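Renstead Community Boards > Home and Kitchen > Feeding a Crowd

Thread: Cold drinks for a September street do, what am I forgetting?

wattlebird_jen
Hi all, I've somehow ended up in charge of drinks for our street party in September. Food is sorted (everyone brings a plate) but I've got a budget of 300 dollars for drinks and up to 57 people if the Haven Court lot turn up as well. 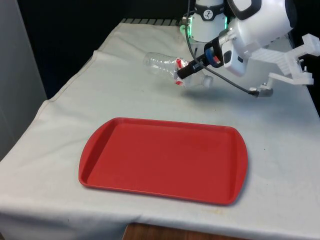
So my main question is jugs or bottles. I'm leaning towards cordial and iced tea in big jugs because it's miles cheaper, plus a couple of eskies of water and soft drink for the kids. My sister reckons jugs are a nightmare outdoors, what with flies and leaves and someone's toddler putting a whole arm in. She may have a point? Also how much ice do people buy? I have never once bought the right amount of ice in my life.

Gumboot_Terry
Jugs every time. Put a bit of muslin over the top with some beads sewn round the edge, my nan did it for every barbie we ever had. For ice, buy double what you think and send someone to the servo at 2 pm when it's gone anyway.

koltia_road
Disagree with Terry, sorry mate. We did jugs at ours and spent the whole arvo refilling them. You don't get to talk to anyone, you're just the jug person. Get one of those big dispensers with a tap and sit it up on a milk crate so cups fit under it. I picked mine up second-hand for less than the cost of a slab.

wattlebird_jen
Oh the tap thing is a good idea! Does it leak though? I had one years ago that dribbled all over the lino and I've held a grudge ever since.

koltia_road
Mine dribbles a bit if the washer's not seated. Chuck an ice cream tub under it.

Ha-rang Ji
I do barley tea for our church lunches, usually for 119 or so, and I make it double strength the night before in stockpots. Then on the day you only add cold water and ice. It keeps its flavour much better than cordial, which goes very sad and watery once the ice melts. The kids drink it too if you don't announce that it's healthy! You can buy the big bags of roasted barley at Öztürkmen, down the back past the olives. I'd freeze some of the tea in muffin tins as well, so your ice is made of tea.

Gumboot_Terry
Tea ice! Now that I'd try. Not sold on barley though. Tastes like burnt toast to me.

Ha-rang Ji
Terry it is supposed to taste like toast :)

pelican_pat
Can I stick up for bottles? People put a lid on it, put it down, come back to it later. With cups they lose theirs and grab a new one, and by the end of the day you've gone through 200 cups for a quarter that many people and half of them are blowing down the gutter. I'd rather pick up bottles and take them back for the refund.

koltia_road
Or people could bring a cup from home. We put it on the flyer and most did.

pelican_pat
Most of your street must be better behaved than mine then.

wattlebird_jen
Haha I think my street is somewhere in the middle. I like the bring-a-cup idea but I'll have a sleeve of paper ones stashed for whoever forgets (Dad). Going with: one tap dispenser of iced tea, one of lemon cordial, and the esky of water bottles so Pat doesn't disown me. Ha-rang, how much barley to a stockpot? And do you boil it or just steep it?

Ha-rang Ji
Boil it first, then low for twenty minutes with the lid on, then strain while it's still warm. I use two big handfuls for a ten litre pot, more if you like it dark. Don't leave the grains in overnight, it goes bitter.

wattlebird_jen
Perfect, doing a test batch tonight.

Gumboot_Terry
Still reckon you want the muslin. For the plates if nothing else, the flies in our street are shocking by then.

koltia_road
Agree with Terry on that one. And put the esky well away from the food table or you'll get a queue like the school canteen.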